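The Courtyard at Korkilico

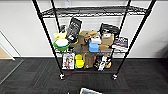
Naledi got the call at four, maybe later. The developer wanted the courtyard gone. All of it.

"Parking," Mandla said. He had his coat on already. "They want parking. Adico ran the numbers again."

"They approved the courtyard."

"In December. In December everybody was happy."

She pulled the site plan across the desk. Four blocks round a square of grass, one row of plane trees, a low wall to sit on. 1,517 square meters of nothing much, which was the point of it. Two years of drawing. She'd walked the plot so many times she knew where the ground went soft.

"Who's in the meeting?"

"Sizwe Ndlovu. And Khattak from Lendness, so the bank's in it too."

Bad. The bank never came for trees.

She drew in the cab. Knees up, roll of tracing paper sliding off every time they took a corner. Cars under the north block – no, the water table. Cars along the service road then, slanted, tight. She lost 13 spaces and found nine. Found two more behind the bin store. The driver asked was she an artist. She said no, sort of, could he please take the bridge.

Sizwe was standing when they came in. Coffee going cold, tie loose. Tariq Khattak had a folder shut in front of him and both hands on top of it.

"I grew up in the Du Plessis flats," Sizwe said, before she'd even sat down. "You know them?"

"I know them."

"We had a yard. Washing lines, one tap. My mother could shout from the fourth floor and I'd hear her anywhere in it." He looked at the tracing paper, at the smudged pencil, teh arrows going everywhere. "Could she shout across this one?"

Naledi thought about it. The width, the brick, the way sound goes up a wall.

"Yes," she said. "If the trees aren't too thick."

Khattak opened the folder. "We're still two spaces short."

"Then we're two short," Sizwe said, and sat, and held out his hand for the pencil.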